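Computer refurb update — quick one this month, I'm typing between tea and the school run.

The Dell towers from Rowlands are on the bench. 69 came in, 62 look worth saving, the rest go for parts. Side panels off first, tower flat on its side, then the processor, memory and hard drive come out and get put in the tray. Keep each set together please!! We had a mix-up in February and it cost Charoen a whole Friday.
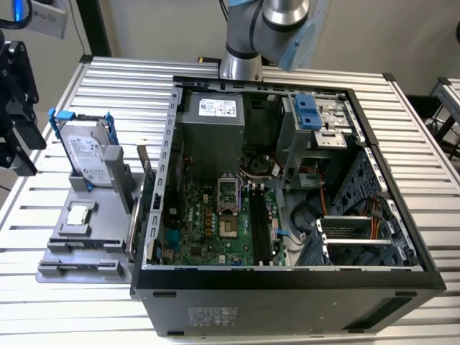 Drives. Every one gets wiped before it goes anywhere, even if the label says it's been done. Wiped ones to the Karnix shelf, failed ones in the lidded bin, not the cardboard box. Still short of drive screws if anybody has a jar at home.

Processors — hold by the edges, heat spreader facing up, and don't leave the socket open longer than you need to. Bent pins are the main reason we loose a board. New thermal paste on the way back in, small blob, no more.
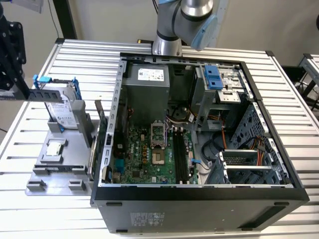 First 50 finished machines are promised to the Vurkar reading rooms, so those come before any private requests. Eirini Kokkinos has the list. If you're on it and your phone number has changed tell her, she's tried a few of you twice allready.

Next session Friday, 6:30. Bring your own screwdriver, a long one if you can.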